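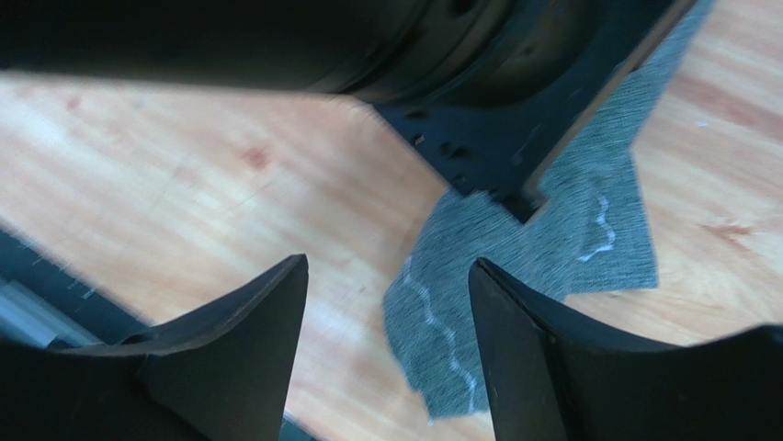

When Grotedent, the workwear and alterations firm, announced that two robot arms would join its cutting room on 31st March, the 98 people employed there were given an undertaking in writing: no post would be lost to the machines before a full review of the work had been made.

The arms, supplied by Brutier, pick up marked cloth and carry it from table to table. Marking remains a task for trained hands. Chalk lines are still drawn by the cutters, who alone decide where a worn panel should be opened or trimmed.

Simão Neves has managed the room for most of his working life. "Lifting and laying was what sent people home with sore shoulders," he says. "My staff now spend that time at the chalk, and they have asked for better lamps."

Not every change has been welcome. Breaks are now fixed to the running of the line, and several cutters miss the freedom to stop between pieces. The firm has agreed to look again at the timetable in April, when training on the arms will also be opened to the pressing room.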